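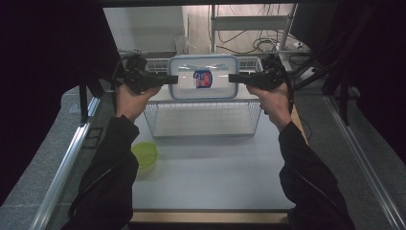
19/12/2022

Quick notes on keeping a short evening prayer at home. Wrote most of this on the bus. Works for one person or a houseful, no training needed.

## What you need

- A Bible, any version you can read without squinting
- A psalm list (the one we use is on the back of the Marent service sheet, but 1 to 150 in order is fine)
- A candle if you like candles
- A chair. Kneeling is fine too, knees permitting

Phone in another room. If your Bible is on your phone, turn the messages off first.

## Pick the time

Same time each night, tied to something you already do. After washing up, before the news, whatever. Mine is straight after the late bus gets in. Allow 15 minutes. You'll want to give it an hour the first night, don't. Three nights in you'll be dreading it.

## The order

1. **Sit still.** One minute, or ten slow breaths. Say nothing.
2. **Opening line.** "O Lord, open our lips" is usual. Say it out loud, even alone. Feels daft for the first week.
3. **Psalm.** One. Read slowly, stop at the end of each verse. Long ones can be split, and Psalm 119 should be. Psalm 31 is a good one to start with, it has the line about "into thine hand I commit my spirit", which people have said at night for centuries.
4. **Short reading.** Half a chapter at most. Start with Mark and carry on where you left off.
5. **Silence again.** Two or three minutes. Mind wanders, bring it back, wanders again. Normal.
6. **The day.** Go back over it from waking up. What to give thanks for, what to say sorry for. Be plain. No speeches.
7. **Other people.** Names only is enough. I keep a list on a card, it got up to 26 and I had to split it over two nights.
8. **Lord's Prayer.** Old words or new, pick one and stick too it.
9. **Finish.** "The Lord grant us a quiet night and a perfect end." Then blow the candle out. Really do, I left one going at Merna once.

## With children

Drop the reading or tell it in your own words. Let them choose who to pray for, expect pets. Five minutes is plenty. The smallest can do the last Amen.

## When you miss a night

Skip it. Don't do two the next day to catch up, just go on with the next psalm. I missed nearly all of June once and picked up at the same bookmark.

## Dry spells

They come. Nothing felt, words like cardboard. Cut it down to psalm and Lord's Prayer and keep the time. If it goes on for months, or it's more low mood than dryness, talk to someone, your minister or the doctor or both.

## Odds and ends

- Singing is allowed. We use the Hoarau tune for the psalm, four notes, hard to get wrong
- Reading in turns works well with two, verse and verse about
- Advent and Lent, swap the Mark reading for the set ones
- Large print copies of teh order are on the table at Skundo Road chapel, take one

Morning version to follow when I get a minute.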